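House diary, Hadwood Residence, linen and garments
February, afternoon

The second sorting period began at the usual hour. Ravindran Bhat had left the morning's notes in the tray, and they were read before work was started. He records that the heavy items (towels, bath mats, the two remaining quilts) were completed before the midday meal, and that the T-shirts and other light tops were held over for the afternoon. He also records that the Dosum detergent is nearly finished and asks that the order be placed this week. The order was placed at half past one.

The table was laid with the green cloth, as agreed at the last household meeting. I continue to have reservations about this cloth. It creases readily and has to be pulled straight between garments, and a crease beneath a shirt is easily mistaken for a crease in the shirt. Jummai Osagie prefers it to the bare tabletop, on which the lighter fabrics slide. Her view was accepted for the present month, and the question will be taken up again when the linen budget is reviewed.

The target for the period was 30 garments. I note for the record that the target was not met. The blue tops took considerably longer than the time allowed for them. They are of a soft, loose fabric, and the method set out in the Bangash folding guide, which has served well for stiffer cotton, gives a poor result. The guide directs that the garment be laid flat, the sides brought in, and the hem raised to the collar. With the soft tops the first side has moved out of line by the time the second is brought across.

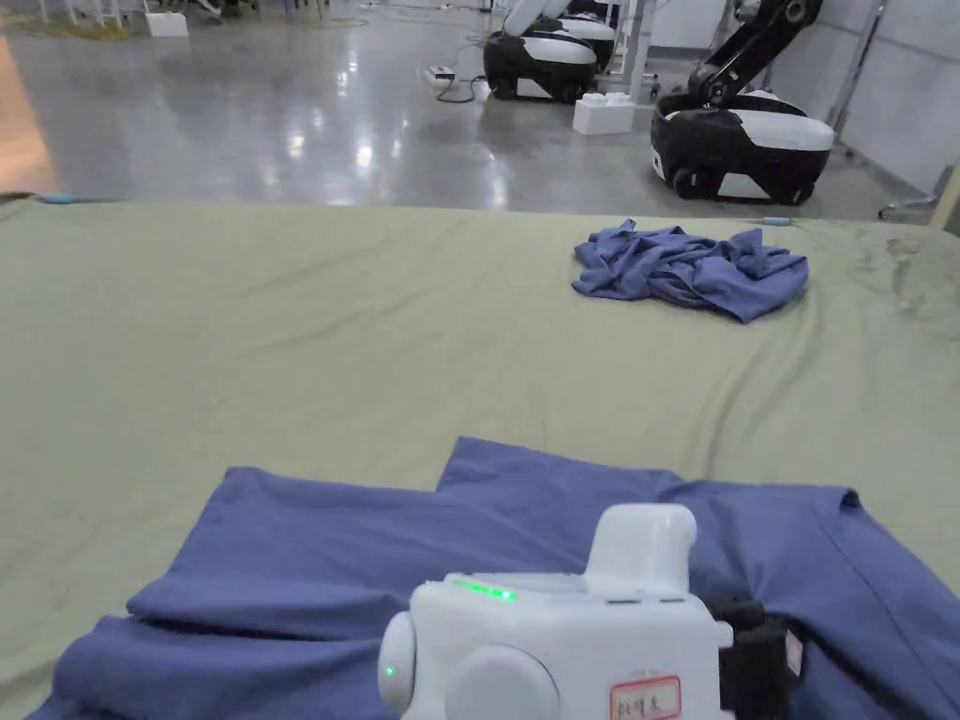
Intan Setiawan proposed that the fabric be smoothed from the center outward before any fold is made, and that the first fold be pressed down firmly for a moment before proceeding to the next. This was tried on six tops. Four were acceptable on the first attempt. One was acceptable after refolding. The last was set aside, its side seam having twisted in earlier washing so that no fold will lie square to it. I have entered it on the mending list, although I doubt that mending is the correct remedy.

It was further agreed that garments waiting their turn should be shaken out when they are taken from the basket. At present they are put down as they come and are worked on in whatever state they are found. Tanveer Soomro observed that shaking out takes very little time and that the wrinkles set in a crumpled shirt take a good deal more. I concur. The practice will begin tomorrow.

At three o'clock a resident called at the door of the linen room to ask after a gray cardigan, marked 314 on the collar. It was not among the items on the shelves, nor on the drying rail. The laundry book shows it received but does not show it returned. I have asked Irfan Jadoon to look through the shelves on the upper floor this evening, and have written to the resident to say that the matter is in hand. The writing in the laundry book is poor in several places and the entries for last week are out of order. I shall speak to the morning staff about this.

The Flolto shelf dividers were delivered shortly afterward. They are slightly deeper than the shelves and project at the front by the width of a finger. They will be kept for the time being, as they hold the stacks upright, but a request has been sent to the supplier asking whether a shorter size is available.

Folding resumed until a quarter to five. The finished tops were placed on the second shelf, collars facing outward, with the darker colors beneath. The remainder were returned to the basket and the basket was covered.

Matters carried forward: the gray cardigan; the dividers; the twisted top; a decision on the table cloth. The iron was switched off and checked by me at ten minutes to five, and the linen room was locked at five.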